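Fanow Community Help > Shared Workspaces > Safety and Good Practice

Rules for hand-held gripper work at a sink in an open room

Posted by salter_ops, 23 January 2023

Our site at Lasesberg records towel handling and counter cleaning with hand-held grippers. The washroom counter opens directly onto a room in which other staff are working. We are preparing a written procedure and would appreciate guidance on two matters: what may remain on the counter during a session, and how people in the background should be treated. The present draft runs to 68 lines and is silent on both.

Replies (3)

Posted by Mathew Desk

Items that belong to a normal sink may remain, provided they are listed on the session sheet. Hand soap, a spray bottle and a sponge are all acceptable. Spray bottles should be closed and labeled. Cloth should be kept clear of the vents and the sensor window on the gripper — a towel gathered over the finger can hang lower than the operator expects.

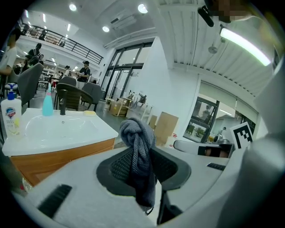 Posted by lasesberg_floor

Background staff

Anyone who may come into view should be told before recording begins and should agree in writing. Faces are to be blurred before files leave the site. Our policy, revised in July, also requires a sign at each entrance. Upper levels count as part of the room — a balcony is easily overlooked.

Posted by fanow_user107

We just close the door. Works fine. Check your insurance too.

Posted by salter_ops

Thank you. There is no door at our counter, so the written agreement will be adopted. Boxes near the glass doors will be added to the walkway check.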